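Search this notebook
Search Enter at least 3 characters

Glaze bench, Workdale shop
2026-08-20, Malsha Pathirana
Dark green glaze, pinholes again

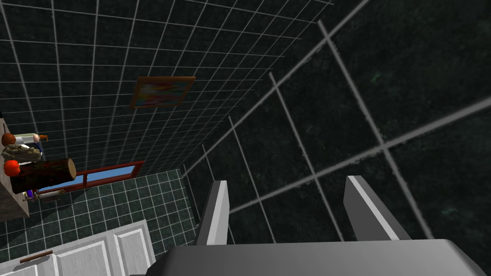 Why does the green get pinholes when the white from the same kiln does not?

The green melts late and stays thick, so the gas that leaves the clay body under it has less time to escape and the small craters do not close again. At least this is my present opinion, and most of today's work was to check it.

Starting point: the batch for the Ogbonna house, kitchen wall, dark green gloss on the red body. Boonmee opened the kiln in the morning before I arrived and put the bad tiles on the left rack. From 100 tiles he rejected 23. All have pinholes of the same kind, small, sharp edge, mostly near the center of the tile and few near the borders. The white tiles on the lower shelves have none. Last time we blamed dust. I do not believe in dust anymore, the white was glazed on the same table in the same afternoon.

I broke two rejected tiles and looked at the edges with the hand lens. On both, the pinhole goes down to the body and there is a small dark point at the bottom. The glaze layer is thicker than I like. Boonmee says he dipped with the same count as always, but the bucket was standing with the lid half open since last week and it lost water. I measured the density and wrote it on the bucket with tape, because the old label was not readable. It was clearly heavier than our recipe card says.

So there are two suspects, thick application and gas from the body. I tried to separate them.

Test A. Green from the bucket as it was, normal dip, normal firing.
Test B. Green with water added until density agrees with the card, normal dip, normal firing.
Test C. Same as B, but with a hold at the top temperature.
Test D. Same as B, but the bisque fired higher before glazing.

A and B can go in together. C needs its own firing. For D I must wait for the bisque, Tobiloba has the small kiln reserved for his slip tests and I don't want to push him out. He offered me the lower shelf, but his program is too cool for me.

The top temperature on our card is 1,067 degrees C. I kept this for everything. Please do not change the temperature and the hold in the same firing, we did this in spring and learned nothing from it.

A and B came from the kiln late in the afternoon, in the fast test kiln, so compare with care, it cools quicker than the big one. Result: A has pinholes on almost every piece. B has fewer, and they are smaller, but they are not gone. The color of B is a little lighter at the edges where the glaze runs thin, and the red body comes through as a brown line. I like this line. Kelechi does not, he says the customer approved a sample with an even edge and we must deliver what was approved. He is right, but I kept one piece on the window for myself.

Wendy Whiteley came by with the sample board from Ollow, to compare their green with ours under the shop lamp and then at the door. In lamp light they are near to each other. At the door ours is more blue. She asked if the grout will be dark or light, because with light grout every small difference of size between tiles is visible. Kelechi will ask the customer. With dark grout I would not worry about our size variation, with light grout I would want to sort everything again by hand.

Other things from today

The Pidton sieve has a small tear near the rim. I put it aside with a red clip, do not use it for glaze. It is still good for grog.

The new red clay is drier than the last delivery. Tiles from it curled on the open rack, so I put them between plaster boards and turned them at noon. Boonmee prefers to turn them twice. We will see which ones are flatter after bisque, I scratched a small M or B on the back.

Sponge water: please change it between white and green. I found green specks on two white tiles and this is a silly way to lose tiles.

Wax on the backs was too warm and it went over the edge on several pieces. Lower the pan setting, and if the wax smokes it is much too warm.

Open questions

Kelechi wants to know if the rejected tiles can be filled and fired again. I tried this once, with a thick paste of the same glaze pressed in the holes. Some closed well, others opened wider than before. I will do five pieces with the next load, not more, until I see how they look at the door light.

Is the dark point iron from the body or something carbon? If D helps, then I would say carbon which did not burn out in the bisque. If D does not help I have no good idea and will write to the clay supplier.

We still have to make 52 tiles to complete the order with spares. Kelechi told the customer October and I think this is possible, if the hold in test C does not make the glaze run onto the shelves. Kiln wash is fresh on the upper three shelves only.

Test C is loaded, seven pieces, middle shelf, cones in front of the peephole. Tobiloba closes the shop tonight and will look at the cones for me. I asked him to write down the time when the second one bends and to leave the lid closed until I am back.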